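House hunting, week six (or is it seven?). Sunita Whitfield, our very patient agent, drove us around Sullcombe again on Wednesday, and I think I've finally fallen for a neighborhood!

It's the streets behind Selar Road, mostly ranches with big back yards and those deep front porches I keep going on about. The one we liked best is 1700 square feet on a corner lot, built by Moen back when they still put in real pantries. The HOA is 41 dollars a month - my sister pays way more than that and doesn't even get a pool.

The catch is the commute. It's 20 minutes to the train if you hit the lights right, and I never hit the lights right.
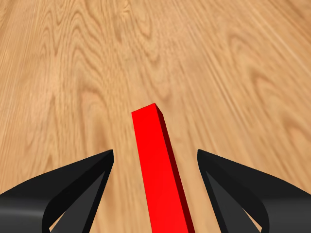 Sullcombe, June

Went back for a second look, and I still want it. Sverre wants to see the roof report first, so we're waiting on that, and the inspector charges 600 (ouch). Offers are due by six tomorrow evening. I've already picked out where the couch goes.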